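4.2 Setting up a pond survey

1. Switch on the Nieto counter and choose Pond from the menu.
2. Enter the site code. For the Prestness ponds this is 646.
3. Set the sample volume to 300 ml.

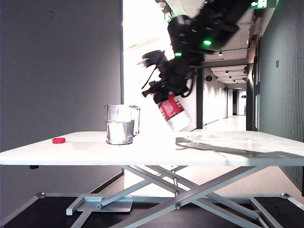 4. Take 2 samples from each bank and save each one under its own number.

Note: Snails and beetles are logged on separate pages.
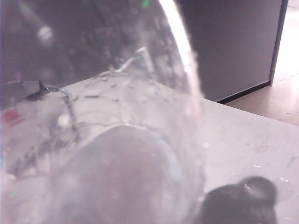 5. Press Index to work out the diversity score.

Caution: Do not change the site code once a survey is open. Saved counts will be lost.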